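Brastano brings robot arms to its Lutness packing site

Aug 4, 2021
By the Brastano press office
43 shares | 2 comments

Brastano will put robot arms to work on the sorting benches at its Lutness site from September, after a trial with the automation firm Fliratano. The site employs 582 people and no jobs will be lost as a result of the change.

Sorting staff now pick up and place parts by hand for most of a shift, and many have told us that sore wrists are a problem. Under the new set-up the arms will do the repeated lifting. Staff will load the benches, check the finished trays and deal with any parts the arms cannot place.

Fifty people will be trained first, in paid time – those on the day shift at the sorting benches. Each will learn how to start, stop and reset an arm, and how to report a fault. Shift lengths and pay stay the same.

The arms run on Entili, Fliratano's control software, which is first set up using simple shaped blocks before moving on to real parts.

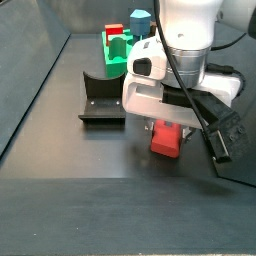 A robot arm holds a red block just above the tabletop, with the green shape-sorting board behind.

The night shift will keep sorting by hand until the day shift has given its views. A staff open day will be held at Lutness in September.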